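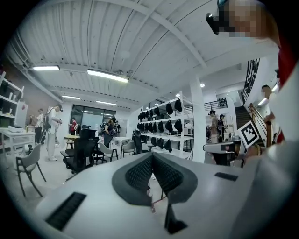
What does a customer receive with the Skerker rental?
Two hand-held grippers, a charging dock, a printed set of square markers for calibration, and access to the upload service for the length of the rental term.

Tarnus began offering the Skerker kit to outside laboratories in September, after a year in which it was available only to partners. The company's head of rentals spoke with us by telephone about the terms of the service and the questions customers raise most often.

The standard term is 32 days. "We looked at a shorter period and decided against it," the head of rentals said. "The first week goes to training, and a customer should not have to pay for a month and get half a month of work."

Training is conducted by Idero, a partner firm that sends one instructor to the customer's site. The course takes two days and covers grip, pace, marker handling and the naming of sessions. Customers in Vương receive the same course in the company's own rooms there.

Calibration remains the most common subject of support calls. Of the 2432 sessions uploaded by rental customers to date, 2181 were accepted on first review. "Most of the others had a problem with the marker at the start," the head of rentals said. "It was held too far away, or it was skipped. We now ask for it again at the midday break."

Asked about the rubber pads, the head of rentals said that spare pairs are included and that worn ones should be sent back with the kit. Damage to the housing is charged separately.

The company has 11 kits in circulation and keeps a waiting list. Requests from teaching laboratories are handled under a separate agreement, and the rate for these has not been set.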